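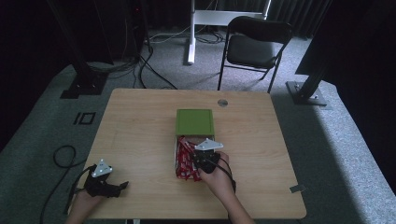
Marjorie Birkett
Program Manager, Colcombe Meals and Pantry Service

Reports > Grantees > Food Access > Colcombe

November | By Marjorie Birkett | 4 shares | 0 comments

Progress Report to the Hateo Fund: Second Reporting Period

Summary

The service remained open for the whole of the reporting period and met its main delivery target. At the close of the period, 46 households were enrolled for weekly grocery delivery, against a target of 40 in the grant agreement. The cold storage work at Fidville is behind schedule and will need an extension, which is requested at the end of this report. Spending in all other lines is within the approved budget.

Home delivery

Enrollment grew mainly through referrals from the clinic in Fidville and from the two elementary schools. Most new households are on the east side of the river, where the last full grocery store closed before the grant began. We have divided that side into two routes, one leaving in the morning and the other at 2:30 p.m. The afternoon route was added at the request of residents who work early shifts and were missing their deliveries.

Each household receives dry goods, fresh produce, and a small number of shelf-stable snacks. Families may now mark up to four items they do not want on the order sheet. Before this change, drivers were bringing back canned fish and dried beans in quantity, and the goods had to be checked and shelved again. Returns have since fallen enough that we no longer set aside staff time for them.

We continue to have trouble with apartment buildings where the front door is locked during the day. Drivers have been given a phone list, but it goes out of date quickly. Maureen Bainbridge, our delivery coordinator, is working with the management office of the largest building on a fixed drop-off point inside the lobby.

Pantry hours

The walk-in pantry at the Khalaf Building was open three days a week, as planned. Evening hours were extended to 7 p.m. in the second month. Use of the evening hours was low at first and improved after notices were placed on the county bus line. Saturday opening, raised in our last report, has not gone forward. The building has no heat on weekends under the present lease, and the owner's price for changing this was higher than we could justify.

The intake form was cut from three pages to one. It is offered in English and Spanish, and an Arabic version is with the translator. We no longer ask for proof of income at the first visit. Reporting on income bands, as the agreement requires, is now based on the form completed at the second visit, and figures for this period are therefore not fully comparable with those in the first report.

Cold storage

The walk-in cooler for the Fidville site was ordered on time and delivered complete. Installation stopped when the electrician found that the existing panel could not carry the load. A new panel has been approved by the county, but the utility has not yet given a date for the connection. Roughly 35 percent of the equipment line remains unspent as a result. In the meantime, dairy and frozen goods are kept at the Khalaf Building and driven over on delivery mornings — an arrangement that works but adds fuel cost and an early start for one driver.

Staffing

One part-time driver left during the period and was replaced within three weeks. All staff who handle food have completed the county food safety course. The warehouse assistant position was advertised twice and is still open. We believe the posted wage is too low for the area and will propose a revised figure with the next budget.

Requests to the Fund

We ask the Fund to approve an extension to the equipment line so that the cooler can be installed and inspected before the final claim is made. We also ask for permission to move a small unspent sum from printing to fuel. Both changes are set out in the budget sheet sent under separate cover, and no increase in the total award is requested.

Questions on delivery figures should be sent to Maureen Bainbridge at the Colcombe office. All other questions may be sent to me.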